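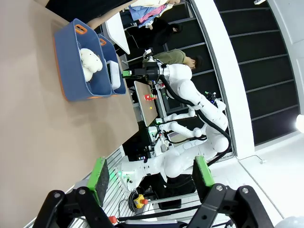
MIDIクロックの揺れを測る

2021年1月10日

ドラムマシンをDAWに同期させると、ハイハットの16分が微妙に転ぶ。以前から気になっていたが、耳の印象だけで機材を疑うのも無駄が多いので、クロックの間隔を実測することにした。結果と手順を残しておく。

対象はドラムマシンのOvumである。PCからUSB接続のMIDIインターフェース(Oksanen)を経由し、DINケーブルでOvumのMIDI INに入れている。オーディオ出力はミキサーのFonwoodに戻す。Fonwoodは今回の測定には関係しないが、途中で一度グランドループの原因になったので後で触れる。

前提の整理

MIDIクロックは4分音符あたり24回送られる1バイトのメッセージ(F8)で、テンポ120なら間隔は20.833ミリ秒になる。DINの伝送速度は31.25kbpsで、スタートビットとストップビットを含めて1バイト10ビット、したがって1バイトの送出に320マイクロ秒かかる。

リアルタイムメッセージは他のメッセージの途中に割り込ませてよいことになっている。ただし割り込めるのはバイトの境界であって、送出中のバイトそのものは中断できない。つまり同じケーブルにノート情報が流れていれば、理想的な実装でもクロックは最大320マイクロ秒遅れる可能性がある。割り込みを実装していない送信側なら、3バイトのノートオンが終わるまで待つので960マイクロ秒になる。和音が並んでいればさらに延びる。

間隔のばらつきと、絶対的な遅れは別の量である。遅れが一定ならDAW側のオフセットで補正できる。ばらつきは補正できない。以下で問題にするのはばらつきのほうだけとする。

もう一点、受信側の挙動がある。ドラムマシンによっては受けたクロックをそのまま内部のステップに使うものと、PLLに相当する平滑化を入れて内部クロックを追従させるものがある。前者は入力の揺れがそのまま音に出る。後者は揺れに強い代わりにテンポチェンジへの追従が遅れる。Ovumの取扱説明書にはどちらとも書いていない。

測定系

DIN側の信号をフォトカプラで受け、マイコンの入力キャプチャに入れた。回路はMIDI INの定番のままで、特別な部品は使っていない。スタートビットの立ち下がりでタイマーの値をラッチし、UARTで読んだバイトがF8だった場合だけタイムスタンプをシリアルでPCに送る。タイマーの分解能は1マイクロ秒とした。

最初はUARTの受信割り込みの中でタイマーを読んでいたが、これはよくない。割り込み処理の入り口が他の割り込みに押されて、測定系自身が数十マイクロ秒単位で揺れる。ハードウェアのキャプチャに変えたら消えた。ラッチした値とバイトの対応付けが少し面倒で、ビットの立ち下がりをすべて拾ってしまうと1バイトで複数回キャプチャされる。F8は1バイトの中で立ち下がりが一度しか出ないので実害はないが、ノート情報が混ざる条件ではそうもいかない。スタートビットを取ったら次の9ビット分はキャプチャを無効にする処理を入れた。

測定系の素の揺れは、別のマイコンからタイマー駆動でF8だけを送って確認した。ばらつきは最大でも3マイクロ秒で、今回の目的には足りる。水晶同士の周波数差による一定のずれは見えるが、これは平均値の側に出るものなので引いておけばよい。

記録する区間は各条件とも3,793間隔とした。半端な数だが、最初の測定で曲の末尾まで流したらこの数になり、以後の条件もそれに揃えただけである。時間にすると79秒になる。
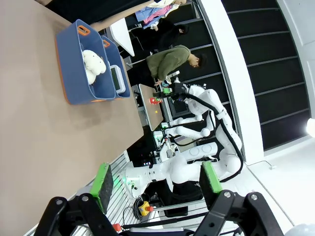
条件は次のように分けた。

条件A:クロックのみ、DAWは空のプロジェクト。
条件B:クロックのみ、DAWで普段の曲を再生。
条件C:Bに加え、同じポートにノート情報を送出。
条件D:Cのノート情報を別ポートに移動。

テンポはすべて120で固定、オーディオのバッファサイズも固定した。バッファサイズを変えると別の話になるので、後で分けて測った。

結果

条件Aは素直で、間隔の分布は20.833ミリ秒を中心にした細い山になる。USBのフレーム周期に由来すると思われる1,000マイクロ秒刻みの山も覚悟していたが、Oksanenではほとんど見えなかった。タイムスタンプ付きでドライバに渡して、インターフェース側で送出時刻を合わせているのだと推測している。確認する手段がないので推測のままにしておく。

条件BはAとの差がほとんどない。再生中にCPU負荷が上がる箇所で外れ値が出るかと思ったが、はっきりした対応は見つけられなかった。プラグインをさらに足せば出るのかもしれない。

条件Cで崩れる。ピーク・トゥ・ピークで700マイクロ秒。分布は左右に裾を引いた形になり、裾の部分は小節の頭と3拍目に集中している。ベースとパッドのノートオンが重なる位置なので、犯人としてはわかりやすい。1回クロックが遅れると、その直前の間隔は長く、直後の間隔は短くなる。間隔だけで見ると揺れが両側に出るので、実際の時刻のずれはこれより小さい。理想格子に対する位置のずれとして計算し直すと、大部分は320マイクロ秒以内に収まっていた。バイト境界での割り込みは実装されていると見てよさそうだ。

条件Dでは、ほぼBと同じ分布に戻った。

間隔と位置のどちらで評価するかは、意外に混同しやすい。ネット上の測定例を読むときも、ピーク・トゥ・ピークが何に対する値なのか書かれていないものが多い。間隔の揺れは位置の揺れの差分なので、独立した揺れなら最大で位置の揺れの2倍に見える。自分の表も最初は列名を両方「ジッター」にしていて、後から自分で読めなくなった。

バッファサイズの影響

オーディオのバッファサイズを64、256、1024サンプルと変えて条件Bを測り直した。サンプリング周波数は48kHzである。64と256は区別がつかない。1024では分布の山が少し太くなり、バッファ周期である21.3ミリ秒とクロック間隔20.833ミリ秒の差に対応したうなりが、位置のずれの時系列に薄く乗った。振幅は小さく、聴いてわかるものではないと思う。

DAWがMIDIの送出時刻をバッファ単位に丸めている場合は、ここでもっと派手に崩れるはずである。昔使っていた別の環境ではそうだった記憶があるが、その頃は測っていないので比較できない。

音の側で測る

クロックが揃っていることと、音が揃っていることは同じではない。そこでOvumの出力を録音し、16分で打ったリムショットの立ち上がり位置も調べた。条件Dで鳴らしている。

立ち上がりの検出は、包絡線がしきい値を超えた最初のサンプルとした。リムショットにしたのは立ち上がりが急で、しきい値の選び方に結果が左右されにくいからである。キックでやると発振の位相で数値が動く。アナログ回路のキックは特にそうで、同じ音のつもりでも頭の波形が毎回違う。

結果は、クロックの揺れより大きかった。位置のずれはクロック入力に対して1,000マイクロ秒の幅に、ほぼ一様に分布している。一様分布になるのは、Ovumの内部が1ミリ秒周期の割り込みで動いていて、クロックを受けても次の割り込みまで発音を待つためだと考えると説明がつく。内部クロックで単独動作させると、この一様分布は出ない。

要するに、Ovumに平滑化は入っていない。テンポを途中で急に変えてみても、次のステップから即座に追従した。

この件はKanchan Srivastavaさんにデータを送って見てもらった。内部周期が1ミリ秒ならヒストグラムの端が切り立つはずで、端がなだらかなら複数の要因が足し合わさっている、というのが返ってきた指摘だった。描き直してみると片側は切り立っていて、もう片側は少しだけ崩れている。崩れているほうは遅れる側なので、発音数が多いステップで処理が延びているのだろう。他の音を全部ミュートすると崩れは減ったが、なくならなかった。

グランドループについて

録音のとき、Fonwoodを経由すると50Hzとその高調波が乗った。MIDIはフォトカプラで絶縁されているので普通はループを作らないが、Ovumをファームウェア更新用のUSBケーブルでもPCにつないだままにしていた。抜いたら消えた。しきい値検出にハムが乗ると、波の山と谷で検出位置がずれる。最初に録った分は捨てて録り直している。

ケーブルのシールドについても一応書いておくと、DINの2番ピンは送信側だけで接地するのが規格である。手持ちのケーブルを開けてみたところ配線は正しかった。ただしマイコン側の自作基板で、入力の2番ピンをグランドに落としてしまっていた。測定値に影響は見えなかったが、直した。

運用の変更

Ovumへのポートはクロックとスタート/ストップだけにして、ノート情報は流さない。パッドとベースは別ポートから出す。空きポートが減るが、音源側をスルーでつなげば足りる。

内部の1ミリ秒はこちらでは手が出せない。録音後に揃えたいトラックはオーディオ側で編集する。ただ、全部を格子に合わせると今度はハイハットとクラップの重なりでコムフィルタ気味の音になることがあり、特に同じ機種から出した音を別々に録って重ねる場合は、片方だけを動かすと位相関係が変わる。同時に録ったトラックはまとめて動かすようにした。

冒頭に書いたハイハットの転びは、ポートを分けたあとも少し残っている。遅いテンポでは気にならず、速いテンポで16分を続けたときだけ耳につく。160で16分の間隔は93.75ミリ秒なので、1ミリ秒の幅がこの比率で聴き取れるのかどうかは自分でも疑っている。ベロシティの段差を転びとして聴いている可能性があり、全ステップ同一ベロシティにしたパターンを作って録るところまではやった。解析はまだ手をつけていない。

マイコンのコードは整理していない状態だが、キャプチャを無効にする部分だけは次の記事に載せるつもりでいる。タイマーの桁あふれの処理に一箇所怪しいところがあり、そこを直してからになる。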